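Home | Checklists | Rooms | Contact

Tillero break room – table and cup station check
6 August 2026

1. Tabletop
Wipe the full width, back to the wall. OK. White shows every coffee ring, so do it before lunch as well.

2. Wall paneling
Look for splashes and lifted edges. OK. Last cleaned in May.

3. Table and wall, general view
Wood-grain paneling behind, white top in front.

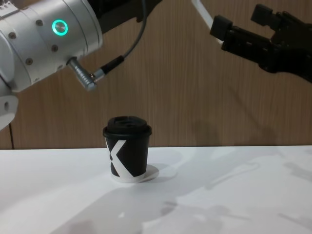
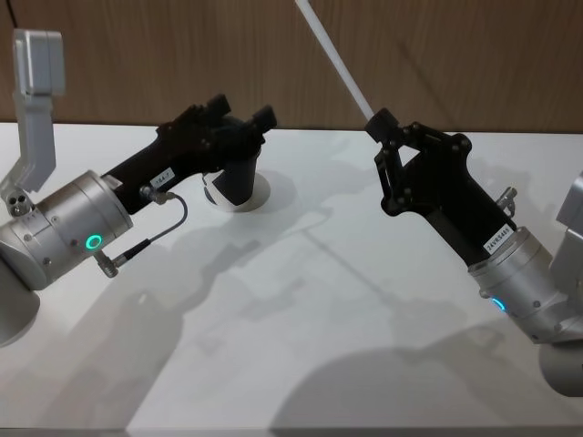
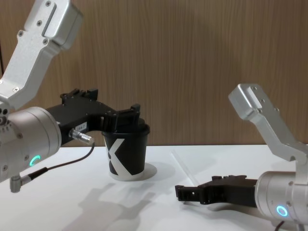

4. Paper cups
Use the black Ponov cups only. Throw out any with a soft rim or a dent. 2 thrown out, 34 left.

5. Hot drinks
Keep cups 10 inches from the table edge – not met at the window end. Recheck in 5 days.

6. Floor under table
Dry, no cords across the walkway. OK.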